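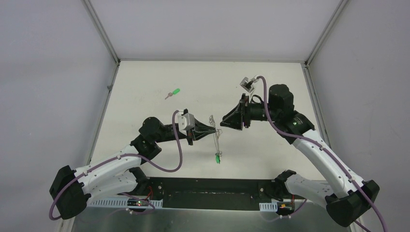 What does Trernik do?

We book and promote live music in Plidham and the towns nearby. Most of our shows are folk, country and blues, with a few louder nights through the year.

Trernik started in 2000 with monthly gigs in the back room of a pub. We now put on over 40 concerts a year, mainly at Enholm Hall and the Jatoi Rooms. Enholm Hall is seated and has a bar in the foyer. The Jatoi Rooms are standing only, apart from a short row of chairs along the balcony, which can be reserved by anyone who needs one.

Tickets are sold through this site and at the hall box office. The price you see includes the booking fee. If a show is cancelled we refund the full amount to the card you paid with. If it is moved to another date your ticket stays valid, and you have 30 days to ask for your money back.

Under 18s are welcome at Enholm Hall with an adult. The Jatoi Rooms are over 18s only after 7pm.

Bands looking for a support slot should send two songs and a list of recent gigs by email. We listen to everything, but replies are slow in January when the spring programme is being put together. The summer programme goes on sale on 21st March.

The office is upstairs at Enholm Hall, side entrance.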